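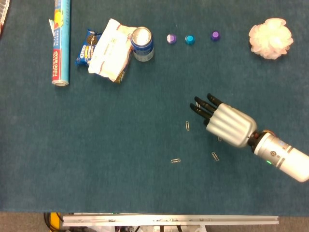 Cling wrap, cookies, a can and a few bottle caps, out on the mat.

Mirjam Van Hecke puts the kettle on before I've got my boots off, and she's already talking about drawers. "Everybody wants to start with the closet," she calls from the kitchen. "I always say start with the drawer you can't close!"

I'd asked to talk to her after a friend took her Saturday workshop in April and came home to empty her entire pantry onto the floor (her husband was not thrilled). Mirjam taught Grade 4 for 18 years before she went into what she calls "other people's clutter," and you can still hear the teacher in her. When I reached for a second biscuit she moved the plate closer without breaking her sentence.

Her method begins with a piece of felt. You lay it out, you put the contents of one drawer or one bag on it, and you look at the lot before you touch a garbage bin. She likes a dark colour because small stuff shows up better.

"Paper clips are my favourite," she says. "You find them in the cutlery, you find them in coat pockets. I've never met a person who bought paper clips on purpose, and they've all got a hundred."

What about the obvious garbage, I ask - the crumpled food wrappers, the bottle caps? Surely those can go straight in the bin.

"No, no, lay them out too. The wrapper tells you where you eat. If there's a wrapper in with your office things, you're having lunch at your desk, and then you need a bin at your desk. It's not a moral failing, it's a bin problem."

She's less relaxed about plastic food wrap. The box is too long for most drawers, she says, so it goes in crooked and jams everything behind it. Hers lives upright in the cupboard beside the stove, between the vinegar and a tray she never uses. I asked to see it and she was delighted to show me.

Her business partner, Lieven Kuipers, handles the bookings and disagrees with her about nearly everything. He'd have people sort by room. Mirjam sorts by size, big things first, and leaves the caps and clips for the end, "when you're tired and you want something easy." They've done 284 homes together and they still argue about it in the car.

And the packet of Oreos, where does that get filed?

"Snacks are a category!" She looks a bit offended. "High shelf, at the front, where you can see when you're running out."

The next workshop has a waiting list, but Mirjam says to send your name in anyway. Bring one drawer, she adds, and leave everything in it.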